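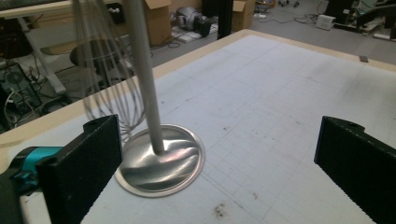 October 7, 2020. Stand task again, hand-held gripper, pencil grid board. Vicente Quiroga wants 400 demos before we train anything. Fine, but I don't believe the number. The March set had 300 and the policy learned where the board was, more or less, and little about the pole.
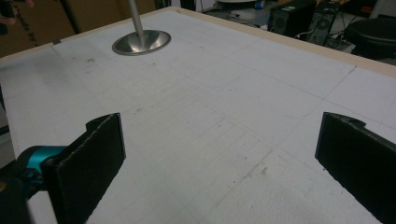 My complaint is still the steel base. It's shiny, the highlights slide whenever the wrist moves, and I suspect tracking drifts with them. Jendelel logs call every run "good" - so did they in March. I'd like one set with the base covered before I sign off on anything.

Also the rounded outline: do we place inside it or just near it? Two people, two answers.

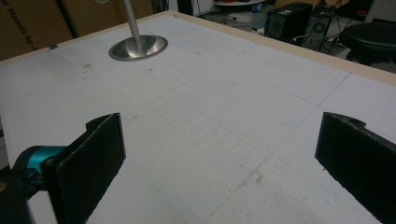
Told Vicente 2,000 sloppy demos won't fix that. He disagrees. Rule goes in writing before the next batch.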